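The Wirano 400 starts in a gravel lot behind a feed store in Nurkden, and by sunup the lot smells of race gas and breakfast burritos in equal measure. Gavin Forsyth had been there all night. He and co-driver Yulan Liang were sleeping, in theory, in the chase truck, which has a bench seat and one working window.

Their car, number 936, is a two-seat buggy that Forsyth bought from a man who wept when it left. Forsyth took this for sentiment. He has since rebuilt the transmission twice.

"It's a good car," he told me in the tech line. "It just has opinions."

Tech inspection took an hour and found a loose window net and a fire extinguisher dated from last April. Liang went off to borrow another and came back with two, plus a funnel cake.

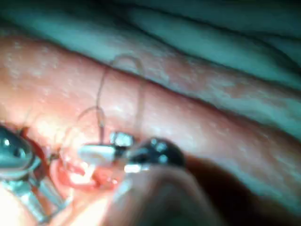 The green flag dropped on October 3, 2020, with cars leaving in pairs every minute. Forsyth drew a late start, so he spent the first 6 miles eating everybody else's dust. Liang read him the course notes from memory after the tablet shook loose and vanished under the seat.

By the second pit they had passed eleven cars, most of them parked. The silt beds past Gikbridge had swallowed a good part of the class, and drivers stood on their roofs waving at anything with a tow strap. Archie Crichton, last year's winner, was among them. Forsyth waved back.
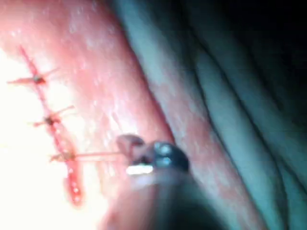 **Ebenezer Lamptey**

Pit two belonged to Meenakshi Katiyar, who runs the Somboon team's fuel and tires and lends her crew to friends when things are slow. She had the buggy up on a jack before Forsyth finished explaining the noise. The noise was a wheel bearing. The spare was in the chase truck, and the chase truck was at pit three, because Forsyth had written the plan.

They drove on the bad bearing for 40 miles at the speed of a school bus. Three cars got by, including Crichton, freshly unstuck and in no mood to wave.

With the new bearing in, Forsyth ran the last lap hard, lost the rear bumper to a cattle guard, and came home sixth in class. Liang found the tablet while unloading. It was still giving directions.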